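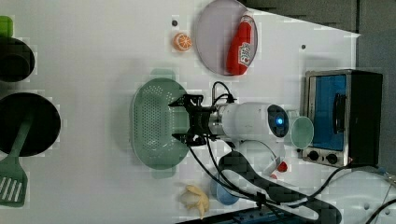
I finished the ferry quest in Putgate on Saturday, and I want to write down how it goes while I still remember it. The wiki page for this part is only two lines long.

You get the quest from Akinyi Mohamedi, the harbour clerk, but only at night. In the daytime she sells you maps and tells you to stop leaning on her counter. After dark she stands by the salt store with a lamp, and she asks if you have seen the ferryman. Say no, even if you have. When I said yes on my first character she closed the conversation and the quest never opened again.

The ferryman is called Ciduvar. He hides in the old customs house, and the door is locked with a lock of level 24. My thief could open it, but my brother plays a priest and he had to buy the key from Waldemar Sikora for 1,000 coins. This is a lot at that point of the game. Sikora will go down a little if you have brought him his dog back, so do the dog first.

Inside, talk with Ciduvar before you touch the ledger. If you take the ledger first he attacks you, and he is stronger than he looks – I died two times. When he is calm he has a long speech about the flood and the missing passengers, and I liked this speech very much. The voice actor does it slowly, like a man who has not slept.

Then you must choose. You can give the ledger to Akinyi, and the harbour guards arrest Ciduvar the same night. Or you can burn it in his stove and he takes you across to Skato for free, for the rest of the game. I burned it. The reward from Akinyi is some 4,000 coins, so I am poorer now, but the road to Skato is long and full of wolves.

One small thing I have not solved. On the last page of the ledger there is the name Consuelo Inga, underlined. I asked everybody in Putgate about her and there is no dialogue for it. If you have met her in Skato or further north, please write me in the comments where she is.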